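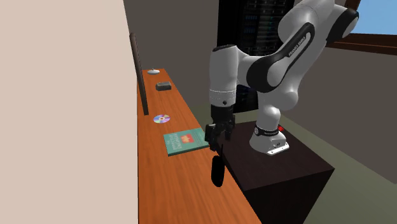
1 min read

About us

G'day, and welcome to Masilela! I started this little bookkeeping practice in the back half of an old bakery in Olholm (built 1914, ovens long gone, still smells faintly of yeast when it rains) and we've been doing the books for tradies, cafes and hobby farms ever since.

There are 7 of us now, and between us we look after 591 small businesses from here out to Lerkcombe. Mostly it's BAS, payroll and super, plus a fair bit of talking people down off the ledge in July. Bring your receipts in a shoebox if you like, I really don't mind!

Your first 20 minutes are free, in the office or over the phone. We're upstairs from the chemist these days, open from 8.30 am, and the kettle's always on. Parking's easiest round the back.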